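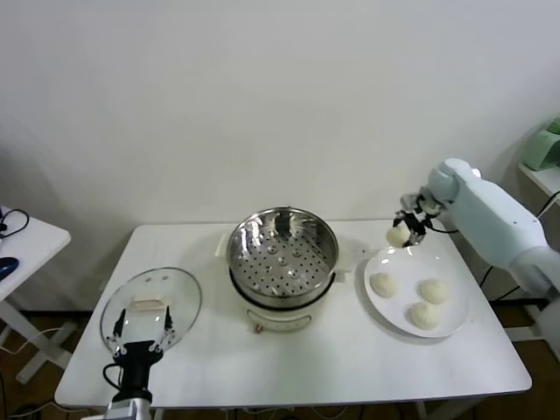 Buns, July: a gallery

The plan was to spend one month making steamed buns until they stopped embarrassing us. Aldana Troncoso did most of the kneading, I did most of the eating, and the electric steamer did whatever electric steamers do once you've lost the instruction leaflet. What follows is the record, in no very strict order. Recipes are elsewhere on the site, under Bread, Sort Of.

The steamer
White plastic base, stainless steel basket, one small handle on either side. It has a control panel with faint printing on it, which I have treated as decoration from the start.

The basket floor
Perforated, with the holes in a pattern that spreads out towards the rim. Put a bun straight down on these and it will come away with a dotted underside, like something that has sat too long on a bus seat.

The lid
Clear glass, with a white rectangular knob in the middle. Glass is a great comfort to the impatient, until it fogs over and you're back to guessing. Tilt it away from you when you take it off. I've written that on a card and stuck it to the cupboard, and I still don't do it.

Flour
We began with plain flour from the corner shop and moved on to a softer one that Violeta Ibarra swore by. 300 grams makes six buns of a respectable size, or five and a sad one.

First batch
Yellowish, dense and slightly shiny, like old piano keys. We had them with plum jam and called it pudding.

Paper squares
Cut from a roll of baking parchment with the good scissors, then cut again with the bad scissors when the good ones were found to be needed for somebody's fringe. One square under each bun. The corners curl up and stick to the sides, so trim them smaller than feels sensible.

Resting
A tea towel and 30 minutes. The towel has a map of the Norfolk Broads on it and has now been over so much dough that several of the waterways are impassable.

Second batch
Better colour, worse shape. One had opened along the seam and was telling everybody its business.

On the plate
Three buns, round and pale cream, on a round white plate. White buns on a white plate on a white table against a white wall – as colour schemes go, it has the courage of a dentist's waiting room. The tops are slightly dimpled. Aldana says dimples are a fault. I say they're character, but then I wasn't the one with dough up to the elbow.

The fillings bowl
Mushroom, spring onion and far too much white pepper. We used less in the next lot, then missed it and put it back.

Dough, close up
Violeta's favourite of the set, for reasons she has declined to share. It looks like a knee.

Batch 13
By now we had stopped giving them names and gone over to numbers. Thirteen was the fluffiest of the month and was followed at once by fourteen, a set of beige pebbles made from the same recipe by the same person.

Washing up
The basket wants a soak and a soft brush. The lid wants drying by hand, or you get rings. Prints of anything here can be had in the usual two sizes. Please ask for them by caption, as the numbers on the old page no longer match.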